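Fothergill Property Care is hiring a part-time cleaner for the Edach Building, a four-story office block with a ground-floor clinic. The last cleaner moved out of state in December and we would like the job filled soon.

**Hours:** 26 a week, evenings, starting at 5:30 p.m.

**What the work covers**

- Restrooms on all 4 floors, including toilets, sinks, mirrors and floors
- Emptying trash and recycling
- Vacuuming the hallways and the Endora meeting rooms
- Restocking soap and paper

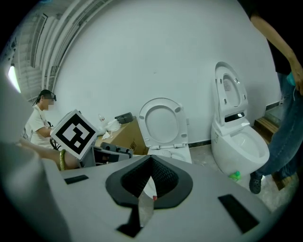

You will work with 2 other cleaners and report to the evening supervisor. The building has roughly 197 people in it on a normal workday, so the restrooms take up most of the shift. Offices are done every other evening. Windows are handled by an outside company.

**What we ask for**

- One year of paid cleaning work, or a reference from a similar job
- Able to lift a full mop bucket and use the stairs
- Enough English to read product labels

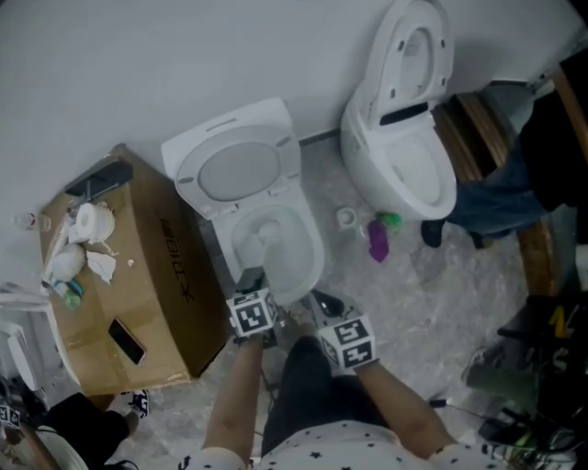
Gloves, uniform and supplies are provided. Parking is free after 5 p.m. in the Prernero lot across the street. New hires are paid for training, and the trial period is two months. We run a background check before the first shift.

To apply, pick up a form at the front desk or leave your name and phone number with the receptionist. No resume needed.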